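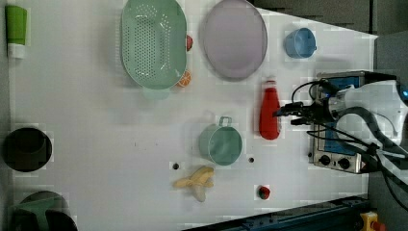
3. Data and Methods

3.1 Ballots and eligibility

The Gultutel league names an all-league defensive team at the end of each season. Ballots go to the head coaches and to the accredited reporters who cover league games. Coaches may not score players from their own club on the official ballot, a rule that leaves gaps in the voting record and makes a direct comparison between voters difficult. We therefore asked the same voters to complete a separate research ballot in which every voter scored every player, own club included. The research ballot had no bearing on the published team.

A total of 43 defensive players were nominated by their clubs. Players were kept in the sample if they had started at linebacker or safety and if a full set of game charts was available. This left 30 players. Defensive linemen were dropped because the league charts do not separate a solo tackle from an assisted one at the line of scrimmage, and the two are weighted differently in the model below. Thirty voters returned the research ballot, giving a matrix of 900 scores before cleaning.

Figure 2. Robot arm over a white tabletop, with its black gripper closed around a red bottle.

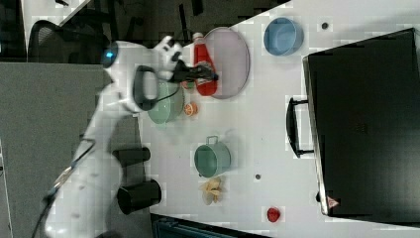
3.2 Scoring procedure

Each voter gave each player a single overall score on a scale from zero to 100. Voters worked alone and received the players in random order, listed by name, club and position. No season statistics were printed on the ballot. Voters were free to consult their own notes, and most of the reporters said that they had done so.

Nine scores were left blank. All of them came from reporters and all concerned players at Hakala, whose late games finished after the regional filing deadline. We treated these as missing and did not fill them in. One voter used only the top third of the scale. Scores were therefore centered within each voter before analysis, which removes differences in general leniency but keeps the spacing between players. We did not divide by the voter's standard deviation - a voter who sees large gaps between players is giving information that we wanted to keep.

3.3 Performance measures

Performance was taken from the game charts and reduced to four per-game rates: solo tackles, assisted tackles, passes defended, and tackles for loss. Forced fumbles were recorded but were too rare to use as a separate rate. Two coders, H. Berchtold and Y. Fahmy, went through the charts independently, and a third (L. Grabner) settled the entries on which they differed. Most of the differences involved plays in which the ball carrier was already going down when a second defender arrived.

Club success was entered as the share of league games won. Monda and Imero shared first place in the standings and supplied a large part of the linebacker group, so the effect of club success is hard to separate from the effect of position. We return to this in Section 5.
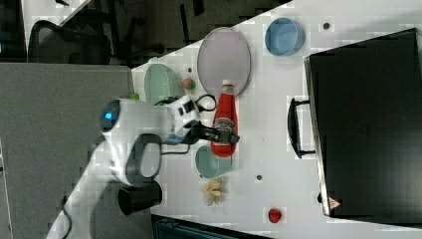 3.4 Statistical model

Centered scores were modeled with crossed random effects for voter and player. Fixed effects were the four performance rates, position, club success, voter type (coach or reporter), and the interaction of voter type with club success. A further term marked the cases in which a coach scored a player from his own club. The model was fit by restricted maximum likelihood. Intervals for the fixed effects were obtained by a parametric bootstrap.

Agreement among voters was measured with a two-way intraclass correlation, computed once for coaches and once for reporters. Because the blank scores were confined to a single club, agreement was computed a second time with that club left out.
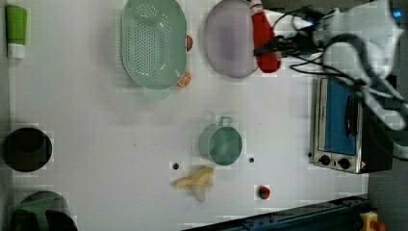 3.5 Sensitivity checks

Three checks were run. The first repeated the main model without the own-club scores. The second replaced the four rates with a single sum in which an assisted tackle counted as half of a solo tackle. In the third, voters were dropped one at a time and the model was refit to see whether any one ballot was driving the interaction term. Results of all three are reported alongside the main estimates in Section 4.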